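Costley walker reaches 3,000 miles without ever leaving the county

March 13, 2024

If you have ever driven along the reservoir road in Costley before breakfast, there is a fair chance you have passed Gilmar Toledo going the other way on foot, in an orange hat, with one hand already up to wave. He waves at everyone, and he says he has done it for so long that he sometimes catches himself waving at parked cars.

This morning, somewhere between the boat ramp and the old pump house, Toledo walked his 3,000th mile on the reservoir loop. He wasn't sure of the exact spot, and he didn't much mind. His walking partner, Thodoris Vasilakis, had picked out a fence post that seemed close enough and tied a ribbon to it the night before, and when the two of them got there they shook hands, took a drink of coffee from the same thermos, and kept going. There were still a couple of laps left to do, after all, and it was cold.

The loop is 2 miles long and mostly flat, apart from the short climb behind the Trukthorpe picnic ground that everybody complains about and everybody secretly measures themselves against. Toledo started walking it after he retired from the Meireles bakery, where he had spent most of his working life on his feet anyway. He found that he missed the hours (bakers get used to having the world to themselves before sunup) and he found that he didn't sleep well if he hadn't gone anywhere during the day.

"My wife said go for a walk, so I went for a walk," he said. "Then I came back and she said, well, that was quick. So I went around again."

He keeps his miles in a green pocket notebook, one line to an outing, with the weather and any birds worth mentioning. There are herons in it, and an owl, and a long entry in very small handwriting about a loose goat that followed him from the dam to the parking lot and would not be talked out of it. Some lines only say "rain." One says "rain, wrong shoes."

Vasilakis came into the story later on. He had hurt his knee playing soccer, had been told to take up something gentle, and had been going along the shore in a bad mood, by his own account, when Toledo caught up with him and slowed down. They talked about bread for the whole first lap. They have walked together 4 mornings a week ever since, and Vasilakis, who once thought of walking as the thing you did to get to your car, now owns three pairs of walking shoes and has opinions on laces.

"He never asked me if I wanted company," Vasilakis said. "He just started telling me about rye flour, and by the time he was done we were back at the gate."

As for the distance, it took a little while to sink in. Vasilakis got out a road atlas one evening and laid a piece of string on it, and discovered that if Toledo had set off east and kept in a straight line he would have run out of country some time ago and been well out over the water. They have had a good deal of fun with this. For a while they marked their progress on the atlas with a pencil, and would greet each other at the gate with the name of whatever town they were supposed to be in that morning, until the towns ran out and they went back to saying good morning.

Toledo has been asked more than once if he would like to walk somewhere else for a change. He has tried it. He went up to Bostow last fall to walk the rail trail there with his daughter, and enjoyed it very much, and thought the benches were excellent. But he kept wondering what the reservoir was doing.
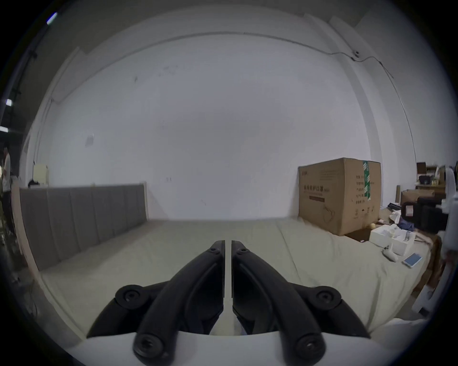
He is particular about the other half of the business, too, the part where you stop. After a long morning he has a bowl of soup, takes his boots off on the back step and lies down until two o'clock, and the phone can ring if it likes. He gives this advice to anyone who asks him how to get started, along with buying good socks and not going too fast on the Trukthorpe hill, and he is a little disappointed that people only ever write down the part about the socks.

The rest of the town will get a chance to join in this August, when the reservoir path hosts an open walk in honor of the notebook. Walkers can do one lap or as many as they please, dogs are welcome on a leash, and the Meireles bakery is sending rolls. There is room for 300 people, and sign-up sheets are at the bakery counter and on the board by the boat ramp. It costs nothing to take part, though anyone who would like to put a dollar or two toward a new bench near the pump house will find a jar next to the sheets.

Toledo plans to walk at the back of the group, where he says the talking is better. The ribbon is still on the fence post, for anyone who wants to go and look, on the left a little way past the boat ramp.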